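### 3.2 Menu sampling

We collected printed dinner menus from restaurants in Clakdale during February and coded every dish in which fermented vegetables were named. The full set held 704 dishes. Of these, 259 listed a fermented item as a side, and 235 listed one as part of the main plate. Dishes that named only vinegar pickles were left out.
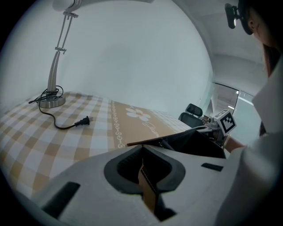
Coding followed the Plemix scheme, with one change. Where a menu used a house name for a relish, we asked the kitchen what was in it and coded the answer. Wolari and Slaoui, the two largest restaurants in the sample, change their menus each week, so we used the first menu of the month for both. Prices were recorded as printed, without tax.

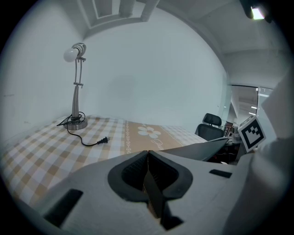

Two coders read each menu separately. They agreed on most dishes, and the remaining cases were settled by a third reader. Most of the disputes came from the word "cured," which some kitchens use for salted cabbage and others only for meat or fish. Figure 3 shows a hand-held gripper with black foam finger pads. The inner faces of the pads have fine ridges, and a square black-and-white marker is mounted on the right side of the housing.

Figure 3. Hand-held gripper, finger pads and marker.

Dishes sold only at lunch were coded the same way but are reported separately in Section 4, as lunch menus were shorter and seldom named their sides.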